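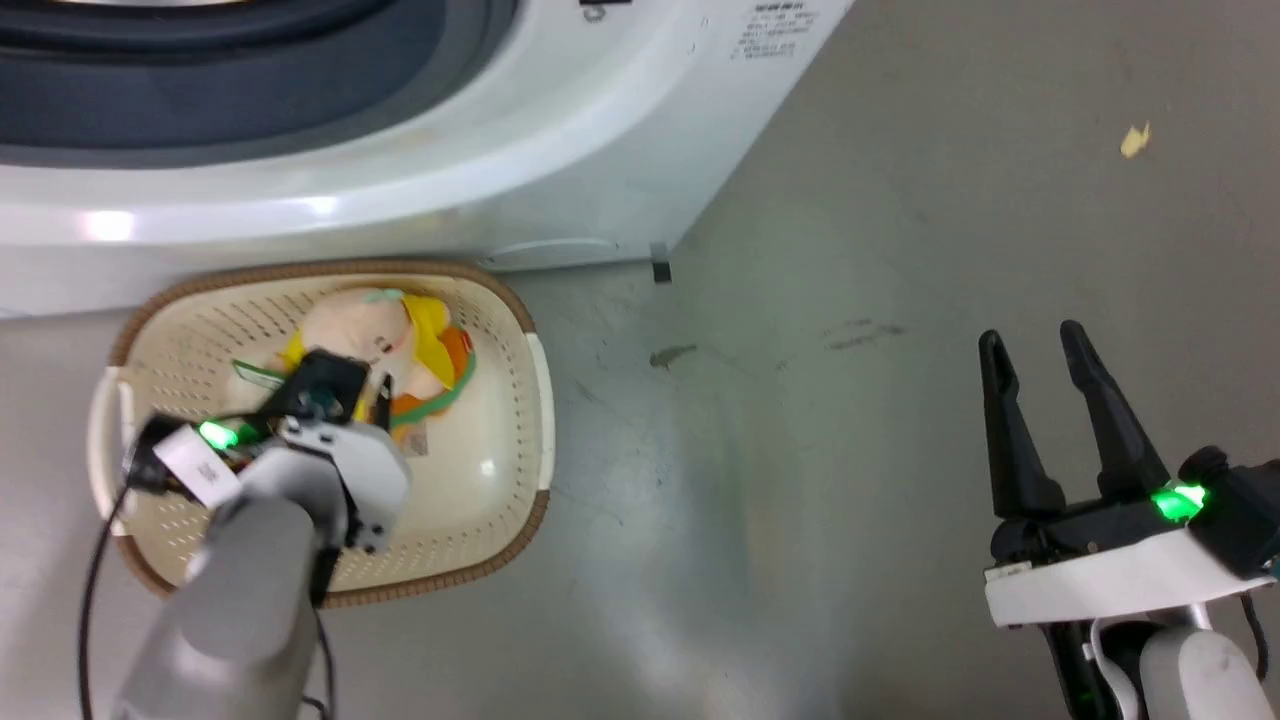

Trelirwood Residents' Association
Minutes of the Tuesday meeting, Ellery Room, 7:00 p.m.

In the chair: Khrystyna-Mariia Boiko
Minutes: Severyn Skoryk
Apologies: received from two households on the Metonbridge side.

1. Minutes of the last meeting
Accepted with one correction. Item 4 should read "north gate", where it said "north stairs".

2. Bus stop on Metonbridge Road
The chair has had a reply from the transit office. The stop will stay where it is until the road work ends in March. The request for a bench has been passed to another department and no date was given. Members asked that the letter also mention the missing street light, which was left out last time. Severyn to write again and copy the reply to the notice board.

3. Garden plots
All plots are taken for the coming season. The fee stays at $40 and is due before the first planting day. Five households are on the waiting list. It was agreed that a plot left unplanted by the end of May goes to the next name on the list. There was some discussion of whether fruit bushes count as planting. They do.

The hose by the lower plots leaks at the tap end. A new fitting will be bought from the garden fund.

4. Laundry room
The price list and hours are unchanged. Members asked again that doors be left open after the last load of the evening – this was agreed last year and should go back on the sign.
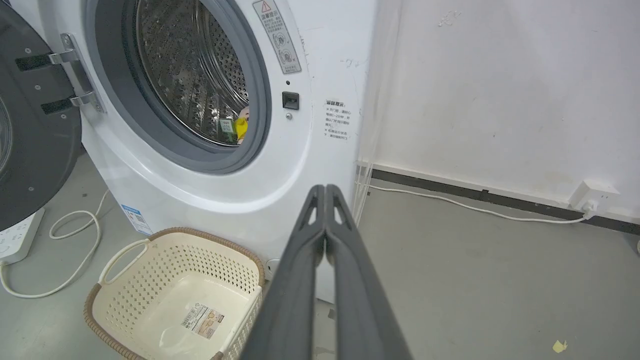 Washer with the door open.

5. Summer street meal
The permit costs $385, up from last year. A vote was held on whether to go ahead and it passed. Ristudel, the bakery on the corner, has offered bread and the use of two folding tables. Music to stop at 9:00 p.m. The chair will ask the school about borrowing chairs.

It was suggested that the meal move to the upper end of the street, where there is more shade. Left open until the permit map comes back.

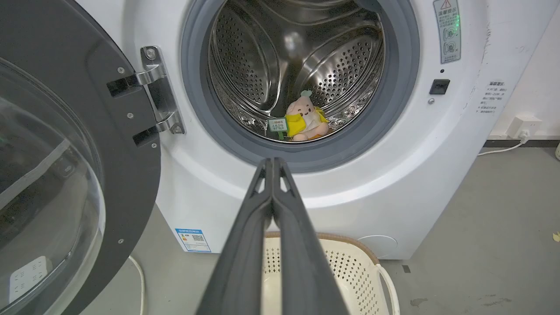
6. Other business
a) Bikes are still being chained to the stair rail. A note will go to every door.
b) The spare key to the Ellery Room has not been returned. Whoever has it should drop it in the association mailbox.
c) Recycling pickup moves one day later on holiday weeks.

Meeting closed at 8:25 p.m. The next meeting is in the same room at the same time. Items for the agenda go to Severyn Skoryk.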